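Home | Programs | Reports | Contact

Ruddock Toy Library - March progress report to the Lusteo Fund

Loans reached 1556 this quarter, and 312 families now hold a card. The Feteck branch opened two evenings a week - turnout is still low there.

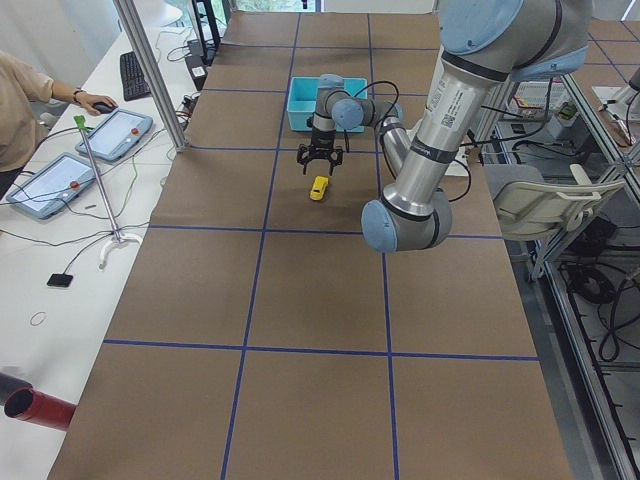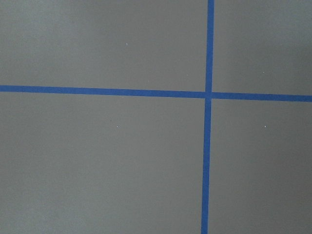 Blue tape lines on the work surfaces.

We spent $800 on shelving. 17 puzzles were retired for missing pieces. The van repair is carried over to next quarter.

Flynn Bolger, coordinator

This site uses cookies. Accept | Settings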